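Home | News | Parish Life | Study Groups | Giving | Contact

Wernitz church opens Thursday grief and forgiveness course

2022-08-04

The Lultgate Road congregation in Wernitz will run a six-week evening course on grief and forgiveness, starting tonight in the lower hall. Registration closed in July with 194 names for 100 places. A second intake will be offered once the first has finished.

Each session has a reading, a short talk and discussion at tables. The set text is the Clitetti workbook, third edition. Earlier editions use different page numbers and should be left at home.
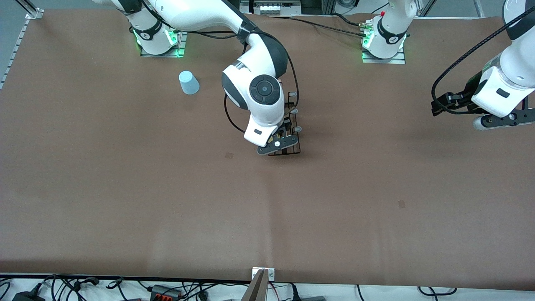 Participants remain at the same table for the full course. Changes can be requested in writing before the second session. Child care is available for ages three and up — enrolment is separate and must be renewed weekly.

The course is free. Workbooks and printing cost $2,727, paid from the Þorgeirsson bequest, which is restricted to adult education. Parking is on the north side only.

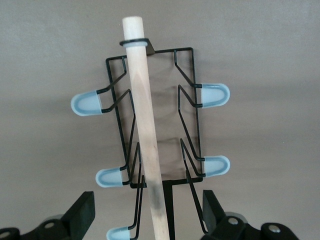 A wooden dowel and a black wire rack.

Filed under: Courses & Pastoral Care

Comments (3)

marg_h: Is the workbook available in large print?

Parish Office: Yes, at the front desk. Please ask before the session starts.

tenor2: Does choir practice move upstairs for all 6 weeks?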